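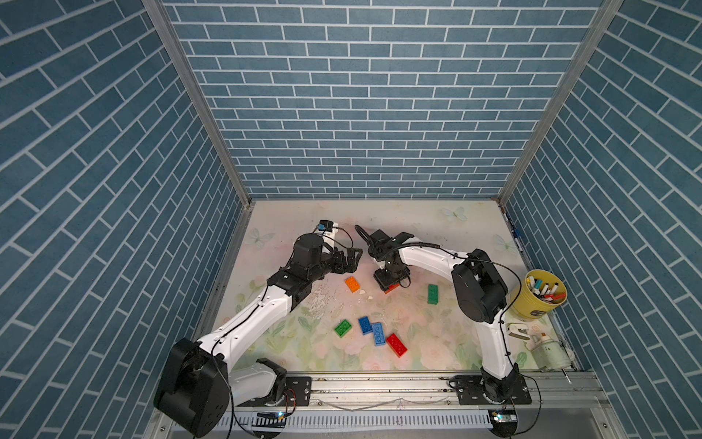
Brick-effect panels and a worn floor mat: patch, replace or pretend?

Posted in Home and Hobby Rooms
891 views

Themis Koutsoukos

I've lined a work nook with blue-grey brick-pattern covering on three sides, white mortar lines and all, and put down a pale mat printed with pastel flowers, leaves and little butterflies. I know. The bricks were my choice and the butterflies were what the shop had left.

The bricks have held up well. The mat has not. There is a scuffed patch left of centre where the surface has peeled, and white flakes are lying about on it. A few chips have wandered off towards the middle. I sweep them up of an evening and by the next afternoon there are fresh ones.

The nook gets used for small building work, mostly toy bricks and similar, so things are picked up and put down in the same few spots all day. I'd like a surface that copes with that, is not too slippery, and doesn't shed. I have already tried:

Clear tape over the patch. Lasted two days and took more butterfly with it when it came off.
Turning the mat round. Now the worn bit was at the back and a new worn bit started at the front, so I turned it back again.
Ignoring it. Going quite well, apart from the flakes.

Can it be sealed somehow, or am I buying another? And if I'm buying, does the pattern matter? My sister says the flowers fight with the bricks. My sister has a leopard-print hallway.

Edited to add: the mat is foam underneath with a printed skin on top. Bought in April, from Hirnow, in case anybody knows it.

3 replies

tapemeasure_moira

Buy another. Once the printed skin starts to lift on these you can glue it as much as you like, it will only lift next to the glue. I had a Hirnow one in the playroom and it went exactly the same way, beginning where the children parked their garage and spreading outwards like a rumour.

If you want to get a few more months out of it, do this:

Hoover up everything loose with the brush head on, then go over it with a damp cloth and let it dry overnight.
Trim the lifted edges with nail scissors. Don't pull them. You will want to pull them.
Lay a thin cutting mat or an offcut of vinyl over the bad area, held down with double-sided carpet tape at the corners only.

It will look like a patch on a butterfly mat. No way round that, I'm afraid.

When you do replace it, get one where the colour goes right through the foam. It still wears, but you get a dull bit instead of a bald bit. Mine is a plain grey Jistitz, 8 mm thick, and it has survived two winters and a dropped iron.

dunstable_ned

have you thought about carpet

Moss & Mortar

I'd strongly advise against carpet for anything involving small bricks, unless you enjoy looking for them with your knees.

I agree with Moira on replacing it, less so on the thickness. Thick foam is lovely to kneel on but it gives when you press, so anything you stack on it leans. For building I'd go thin and firm: sheet vinyl, or cork if you can stand the crumbs. I used a vinyl remnant from Tsakiris, cut with a Stanley knife and a metal rule, and the whole job took me 30 minutes including the part where I cut it too short and had to start again.

Two things about sealing, as you asked. Varnish goes brittle on foam and you will end up with flakes of varnish as well as flakes of mat. Spray sealant might hold for a bit, but it goes tacky in warm weather and then every crumb in the house moves in.

As for the pattern, a plain mid-tone makes it much easier to spot a dropped piece. Small red and orange ones show up well on pale, granted, but white and cream ones vanish among the petals. I don't think the flowers fight with the bricks, by the way. They look more like neighbours who nod – it's fine.

Themis Koutsoukos

Thank you both, and Ned. I've trimmed the edges (I did pull one, it was a mistake) and ordered a vinyl sample in a sort of oatmeal. Will keep the old mat for under the bikes. My sister wants it noted that the hallway is cheetah.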